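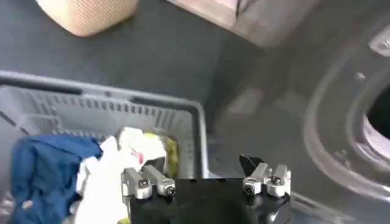

The night desk at the Ermont bus depot opens at 9 p.m. and closes when the first drivers sign in, a little before five. The woman who runs it has worked that shift for eleven years. She asked us to leave her name out, and she agreed to talk in the break room before work, with the door open so she could hear the phone.

She started at Ermont as a cleaner. "I was on the wash line for two winters," she said. "Then somebody on nights quit and they asked who could read a timetable. I could, so that was the interview."

Her job is to match buses with drivers for the morning. The depot keeps 79 buses, and on most nights a few of them are in the shop. She gets the repair list at ten. From that she works out which buses can go on which routes, because the longer ones can't make the turn at Mabula and the oldest ones aren't allowed on the hill.

"People think the computer does that," she said. "The computer gives you a first try. Then you fix it. It doesn't know that bus 246 has a heater that only works on one side. I'm not putting that on the Skisitz run in January. That's more than an hour each way."

The Skisitz run comes up a lot when she talks. It leaves at 5:20 and carries hospital workers, bakery workers and a few students who have to change buses twice. If it's late, the connection at the other end is gone and the next one is forty minutes off. She tries to give it a bus that was in service the day before without a complaint.

We asked what a bad night looks like.

"Snow is fine," she said. "You know snow is coming. You call people early and they come in early. A bad night is three drivers calling in sick after midnight. Then you're waking people up, and you have to be nice about it, because they don't have to say yes."

She keeps a list of who doesn't mind being called. It is on paper, taped inside a cabinet door, and she rewrites it every June when the new schedules come out. There are 107 drivers at the depot. She wouldn't say how many are on the list.

Two years ago the company brought in scheduling software from Tronex. She was against it at first. The old system was slow, but she knew every screen. The new one sent the whole depot the wrong sheets twice in the first month, and drivers stood in the yard arguing over the same bus.

"I'll say this for it, the swaps are easier now," she said. "A driver wants to trade a shift, they used to fill out a form and I'd lose the form. Now it's in there. I still print the sheets, though. I want something in my hand at four in the morning."

She sleeps from seven until early afternoon, with a fan running for the noise. Dinner is her breakfast. Her sister has stopped inviting her to things that start before two. She said the hours were hard while her son was in school and haven't bothered her much since.

The depot has offered her days more than once. The last offer came with a little more money and an office upstairs. She thought about it for a weekend.

"Days is meetings," she said. "At night you have a problem and you've got until five to solve it. Then the buses leave and you go home."

We asked if she ever rides the buses herself. She does, every morning. Her car gave out and she didn't replace it. She takes the 6:05 toward Mabula and sits near the back, where it's warmer.

"The drivers all know me, so they complain to me the whole way," she said. "Mirrors, seats, whose turn it was for the holiday. I tell them to write it down."

The phone rang at ten to nine. It was a driver with a fever. She picked up a pencil and went to look inside the cabinet door.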